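Prernix - motion planning and grasp software for small desktop arms

Hi, I'm Valentin Oprea, and I've been writing Prernix with Ecaterina Zamfir for longer than either of us likes to admit. It runs on an ordinary Linux PC next to your arm and takes care of the stuff between "the camera sees something" and "the fingers close on it." You give it a task, it plans the reach, checks the path for anything in the way, and sends the joint commands.
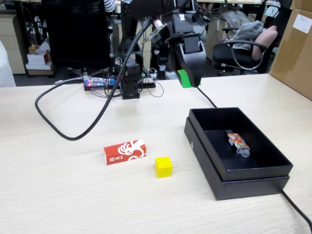
We built it for people with messy tables (us, mostly!). You don't have to clear everything off and put one lonely block in the middle. The planner keeps a map of what's on the table and goes over or past whatever isn't the target. Boxes with open tops are treated as containers, so you can set one as a drop zone with 2 clicks.

The planner also models cable slack. That one was Ecaterina's idea, and I argued against it for weeks before giving in - she was right, and it's now the feature people write to us about most.

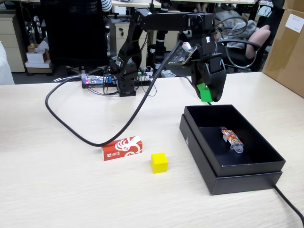
Gripper over the right half of the table, a yellow cube and a red-and-white carton in the foreground.

What's in the download:

Planner with live collision checking
Grasp finder for blocks, cartons and small packs
Tellska, our log viewer, so you can scrub back through a run and see what the planner was thinking
5 starter tasks you can copy and change

A single license covers 2 arms, and updates are free for as long as you keep using it.
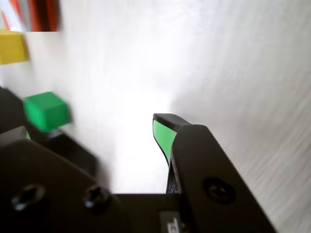 The grasp finder got a big rewrite in May. It used to trust a single view from the wrist, and it would get overconfident when the arm was moving fast. Now it scores each view for blur and glare and waits for a better one if the score is low. You can set how picky it is, from 0 to 29. I leave mine at 12.

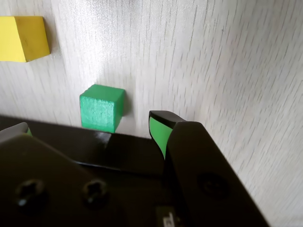 Final approach is its own mode, and you can run it without the rest of the planner. It takes over for the last stretch, slows the arm down and lines up the gap between the fingers with the target. A wrist view at this range is mostly gripper, with a green cube past the fingers and a yellow block farther off to the left, so the software masks out its own hardware first and then picks by color or by shape. If your fingers have bright pads like these, run the mask setup once before you try anything green.

Want to try it? Write to me or to Emanuel Ciobanu, who handles trial keys. We send them out every Friday.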